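Home Log Notes Parts Archive

February, evening

Third week on the bowl task. The question I keep writing at the top of the page is whether a machine can clear a table yet. My answer tonight is still no, with conditions. In simulation the Garley policy ran 300 trials and dropped the bowl in 16. The rim grasp is the weak point — a few degrees of error in approach and the pad slides.
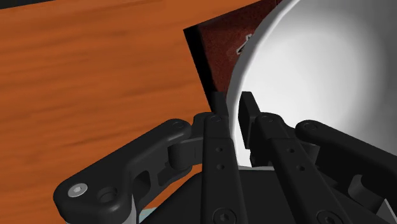 Friction is set too high, I suspect. Tomorrow I lower it and run another 300. Ritlow wants a figure for dishes by the end of the month. Laundry is not on the list.

Washed my own plates by hand. Took 3 minutes.

Comments

odovow: What friction value are you using?

ghumman_k: Try it with a box crowding the bowl on both sides.

page2: Mine can't do cups either.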